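Foire aux questions : louer une salle à la Maison Stitavari

Mise à jour : 31/10/22

Vous avez un anniversaire, une assemblée générale, un pot de départ ou une chorale à caser quelque part. Nous avons deux salles. Voici ce qu'on nous demande le plus souvent, avec les réponses que nous finissons par donner.

Quelles salles peut-on louer ?

La salle Predetti, au rez-de-chaussée, accueille 42 personnes assises. La salle Chu, à l'étage, est plus petite et plus calme, sauf le soir où la salle Predetti reçoit une chorale. Les deux se louent séparément ou ensemble.

Et si nous sommes 43 ?

La capacité est fixée à 42. Le cousin qui « ne fait que passer » compte pour une personne. Les bébés aussi, malgré leur format.

Comment réserver ?

Par le formulaire en ligne, qui vous attribue un numéro de dossier. Gardez-le. Si vous nous écrivez « c'est pour la fête dont je vous ai parlé », nous vous répondrons très poliment que nous ne savons pas qui vous êtes. Les réservations pour l'année suivante ouvrent en avril, à neuf heures, et les samedis de juin partent avant que le café soit passé.

Puis-je poser une option sans payer ?

Oui, une option tient deux semaines. Passé ce délai, la date repart au planning sans relance de notre part. Nous avons essayé les relances. Elles nous valaient surtout des récits de vacances.

Que comprend le tarif ?

Les tables, les chaises, le chauffage, l'eau, l'électricité et l'usage de la kitchenette. Il ne comprend ni le ménage, ni les nappes, ni l'aide pour gonfler les ballons. Une fontaine à eau Sturnix se trouve dans le couloir. Elle fait un bruit de paquebot et fonctionne très bien.

Y a-t-il de la vaisselle ?

Des assiettes et des couverts dans le placard de gauche, à rendre propres. Les verres à pied ont été retirés de la location après une saison que nous préférons oublier.

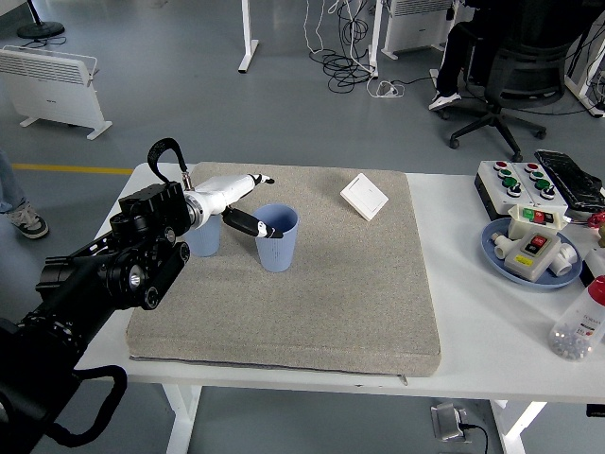

Peut-on apporter son propre repas ?

Bien sûr, et votre traiteur aussi, à condition qu'il reparte avec ses caisses le soir même. La kitchenette permet de réchauffer, pas de cuisiner pour un régiment : la friture y est interdite, de même que la raclette au-delà de deux appareils, faute de quoi l'étage entier plonge dans le noir. Côté boissons, prévoyez vos gobelets et préférez le plastique réutilisable, du genre de ces deux bleu clair, qu'on lave et qu'on remporte chez soi. Les jetables finissent invariablement derrière le radiateur, où nous les retrouvons au printemps.

Peut-on mettre de la musique ?

Oui, jusqu'à 22 heures à plein volume raisonnable, puis fenêtres fermées. Le mot « raisonnable » a été négocié avec le voisinage et son interprétation lui appartient.

Et la décoration ?

Pâte adhésive et ficelle autorisées. Punaises, agrafes et ruban d'emballage interdits sur les murs. Les confettis sont tolérés dehors, par temps sec, si vous les ramassez. Les paillettes ne sont tolérées nulle part.

À quelle heure faut-il rendre la salle ?

À minuit, balayée, tables rangées contre le mur du fond. Une remise en état laissée à notre charge est déduite de la caution. Le balai est dans l'entrée, bien en vue.

Quand récupère-t-on la caution ?

Dans les deux semaines qui suivent l'état des lieux. Pour une contestation, rappelez le numéro de dossier complet. Le 2373 et le 2567 ont longtemps échangé leurs courriers par notre intermédiaire, et chacun était certain d'avoir raison au sujet du lustre de l'autre.

Les animaux sont-ils admis ?

Les chiens guides et d'assistance, oui. Pour les autres, posez la question avant. Une réponse favorable pour un lapin ne vaut pas pour un poney.

Que faire en cas d'annulation ?

Prévenez par écrit. Un mois avant la date, nous remboursons tout. Ensuite, la moitié. La veille, nous compatissons.

À qui s'adresser si la réponse n'est pas ici ?

À Ekene Wike, à l'accueil, le matin de préférence. Les demandes de dérogation pour les paillettes sont à lui adresser également ; la réponse est non.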